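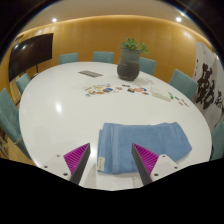 Four weeks into the folding trial at Gonwood and I have to tell you all about it, because I'm having the best time at work in years. Thread!

Background: I run the linen room at a small hotel. We fold towels. So many towels. Last week's count was 1,666 and every one of them went through somebody's wrists.

Now a robot is learning to do it, and the people teaching it are us. You take the hand gripper, you fold a towel the way you always have, and it learns from what you did. I fold in thirds. Thilini folds in half and then half again. We have argued about this since November.

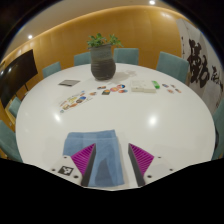
Blue towel, folded, on the big white table.

What surprised me is how much of the job lives in your hands. Where you pinch, when you let go, that little tug to square the corner. I'd never put any of it into words before, and now I get asked about it all day long (I love it).

Selvaraj did 100 folds in one shift and came out with opinions on every single one. He's been on nights for ages and most of the day crew had never met him. Now he's the one training the new starters!

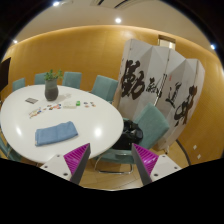 Worries? Sure, we have them. Gunvor asked on day one whose hours get cut, and we got it in writing that there are no cuts this year. Next year is still being talked about, and I'm going to keep asking.

For now the folding shift is down to five hours and we swap jobs halfway through. My wrist brace has been in a drawer for 20 days. More when the arm gets its first go at bath sheets, I'm so excited for that one.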